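About us > Who we are

Search this site
Enter keyword
Go

Who we are

Fletport Review is an independent publication about politics and the people who live close to it. We write about campaigns, about the spouses and children of candidates, and about how television comedy and late-night programmes treat them. Our office is in Nelumham, above a shoe repair shop, and we have been in the same two rooms from the beginning.

The Review was started by Eyvindur Kvaran, who came here to study and stayed to work in newspapers. He had noticed that election coverage spoke very much about the candidate and very little about the household behind the candidate. His first article was on the silence of one mayor's wife during a long council scandal in Altthorpe. It was 19 pages when printed, and two papers refused it. He published it himself in February, and readers began to write to him.

Ewan Urquhart joined as editor the following winter. He corrects everybody's English, including the English of this page, and he decides what is published when the two of them do not agree.

What we publish

We put out one long essay each week and a shorter column on political satire. The column looks at sketches, cartoons and impersonations, and asks whether the joke is aimed at the powerful person or at someone standing beside him. We do not publish rumours about marriages. If a family member of a politician has not chosen public life, we write about that person only when it is necessary to understand a public decision.

At present we have 34 regular contributors. Most of them have another job – teaching, nursing, law – and write for us in the evening. All are paid the same rate per word.

How we are paid for

Subscriptions cover most of our costs. The rest comes from the Morrison Fund, a small family trust which supports local journalism. The fund does not see articles before they appear, and it has no seat on our board. We accept no advertising from parties, candidates or lobby firms, also not outside of election time.

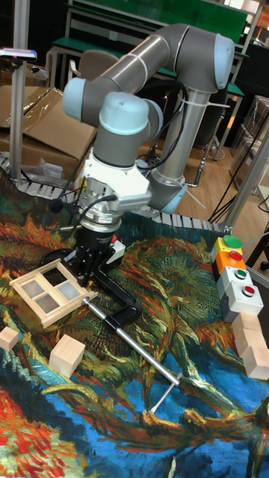
Corrections and complaints

When we make an error, we correct it in the article and put a note at the bottom with the old wording. Please write to the corrections desk and mention the title of the piece. You will receive an answer within eight working days. If you are not satisfied with it, you may ask that your complaint goes to our outside reader, who is not employed by us.

Writing for us

We are glad to read proposals from new authors, especially from those who write in English as a second language. Send us one paragraph on your idea and two samples of your work. We do not take finished poems or fiction.

This page was last revised on 9/24/24.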